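The Last Sweatshirt

Every bedroom has a chair, and every chair has a pile. Mine got so tall last winter that Calum Sutherland, who was staying the week, hung his coat on it and lost the coat.

So I took up folding. My teacher was Lenka Tóth, who runs evening sessions above the Clidora dry cleaner and charges 70 dollars for six of them. She dislikes hangers, and she is not fond of chairs either.

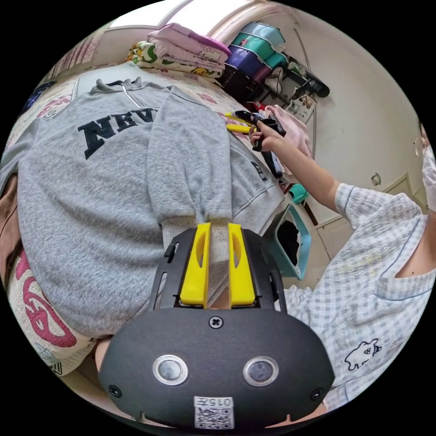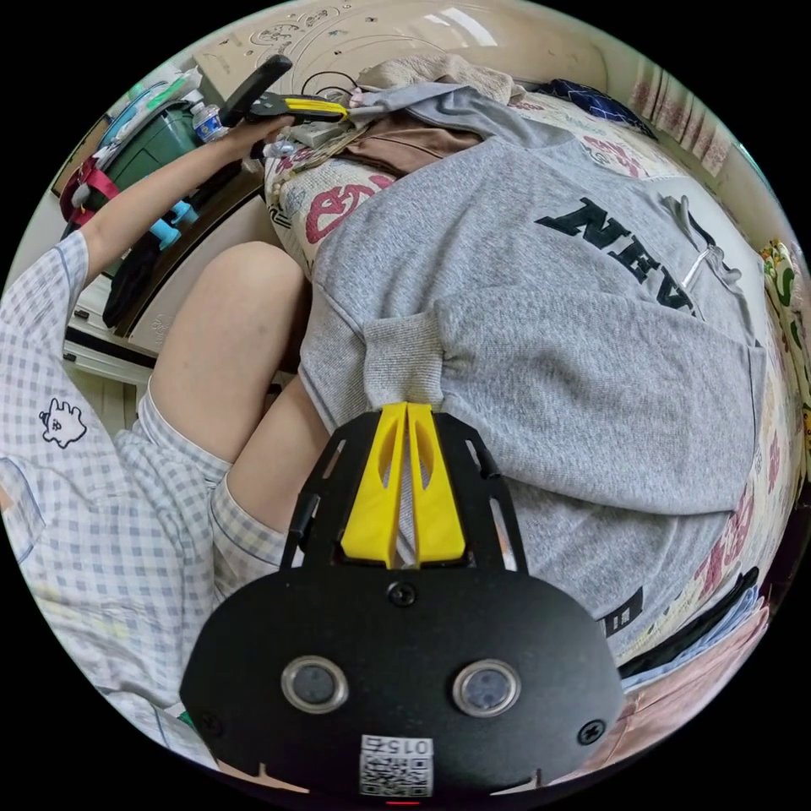
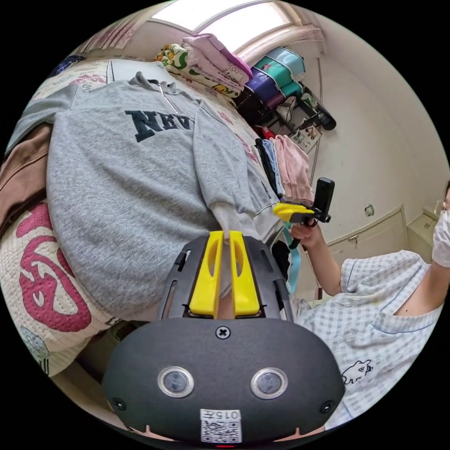
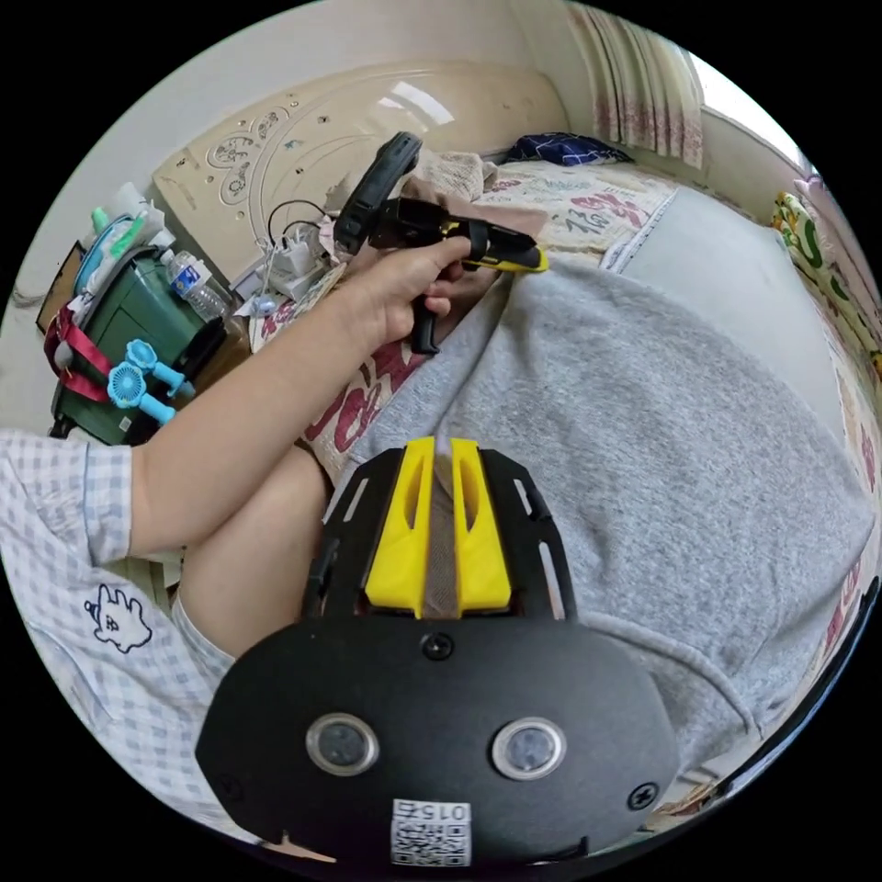
T-shirts are the easy part, and anyone who brags about folding them should be asked to do a hoodie. The trouble is bulk: the hood wants to be a pillow and the sleeves want to be anywhere else. Lenka starts with the garment spread on the bed, like the gray sweatshirt with NEV across its chest, and deals with the sleeves before she so much as looks at the hood. Each one goes straight across the back, cuff toward the opposite side — no diagonal, no flourish. Then the hood comes down flat and the whole thing is folded up from the hem in thirds.

My first attempt looked like a meatloaf. By July I could do it while talking on the phone, mostly to Calum, mostly about his coat. Jarmila Jurčo, from the same class, rolls hers and stands them in a drawer. Lenka calls this "storing firewood."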